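Mug tree

A mug tree (also called a mug stand, a mug holder or, in my nan's house, "the cup thing") is a small upright stand for hanging mugs by their handles. It has a base, a post, and a number of pegs or arms sticking out of the post. I've been writing up the entries on kitchen storage for this site and I left this one until after the plate rack, which was a mistake, as the mug tree is far more fun!

Parts

The base is the bit that stops the whole lot going over. It can be round or square, and it wants to be wider than you'd think. Mine is a square one and it takes up less of the worktop than a side plate, but I've seen cast iron bases on old ones that you could prop a door open with.

The post (some people say trunk, which I like) goes up from the middle of the base on most trees. A few have it set to one side so that all the mugs hang out over the front. Those look smart in the shop and I don't trust them with anything heavy.

The pegs are usually set in pairs at different heights, tilted upwards so the handles slide in towards the post. Six is the usual number for a household one. Four is common on the smaller sort, and Abrehet Yimer, who wrote the café section further down, has used one with eight. Pegs are either glued into drilled holes or screwed in. The screwed kind can be taken out for packing, and then one of them gets lost.

Materials

Wood is the one most people picture. Beech and rubberwood are both used a lot, and bamboo has become very common too (strictly speaking it's a grass, but it gets sold next to the wooden ones and behaves much the same on a worktop). Metal wire trees are lighter and can go rusty at the joins if mugs are hung up damp. There are plastic ones about. I had one at university and the pegs drooped.

Oiled wood needs a wipe of food-safe oil every so often. Varnished wood just needs a damp cloth. Neither sort should go in the dishwasher, and I say that as someone who has tried it.

Size and spacing

An ordinary tree stands somewhere between the height of a kettle and the height of a cereal box. The measurement to look at before buying is the gap between a peg and the base. If a mug is tall and the lowest pegs are short of room, it rests on the base at a slant and knocks against its neighbour. The Soler tree I bought in November has 160 mm under the bottom pair, and that clears everything I own, including the soup mug.

Peg thickness matters as well. Espresso cups have tiny handles, some with barely room for a finger, and a fat peg won't go through. Bontu Gebru wrote in to say she sands hers down a little at the tips. I haven't been brave enough.

Loading

Start with the bottom pegs and go side to side, so the weight stays even. Put the heaviest mugs low down. Take them off in the opposite order, top first. This sounds fussy but a tree with three big mugs all on one side will lean, and a light one will go right over if you catch it with your sleeve.

Mugs hang sideways or slightly tipped, depending on the shape of the handle. A round handle swings about more, while a squarish one tends to sit still. Handles that don't join at the bottom (you get them on some hand-thrown pots) can slip off, so I keep those on the shelf.

In cafés and workplaces

Abrehet's section, lightly trimmed by me: trees are rare in busy cafés, where cups get stacked on top of the machine to keep warm. They turn up more in tea rooms, church halls and office kitchens. The office she looked at had 30 people and 3 trees, and everybody's favourite mug still ended up in the sink. Hooks under a shelf hold more for the same space, but you need a wall you're allowed to drill.

Related items

Mug hooks are single hooks screwed under a cupboard or shelf. They free up the worktop and they're cheap.

Mug rails are a bar with sliding hooks. Good for a narrow kitchen, and you can hang a tea towel on the end.

Stacking racks are wire shelves that let mugs sit in two layers inside a cupboard. Not much to look at, though they do keep the dust off.

Serving trays are what the mugs go on once they leave the tree. A raised rim is handy, even a thin one, as it keeps a mug from sliding off when you tip the tray by accident on the stairs. Rounded corners are easier to wipe than square ones. I like a pale tray with a bit of a drawing on it, and so does Feven Kumsa, who has been sending me rabbit crockery for this page ever since I mentioned it. Set down beside the tree, a tray gives you somewhere to put the full mugs while you hunt for the biscuits.
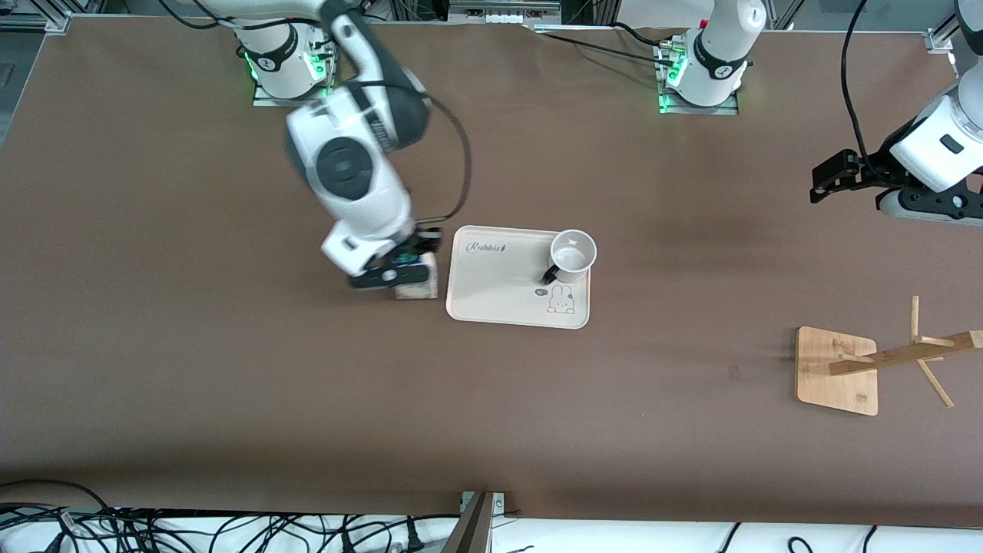
Notes and corrections

The peg measurements were checked by Berkay Ağca. An earlier version of this page said all trees have six pegs, and I've changed that. If you know of an older name for the mug tree than "cup tree", please send it in with where you heard it, and I'll add it to the top of the page.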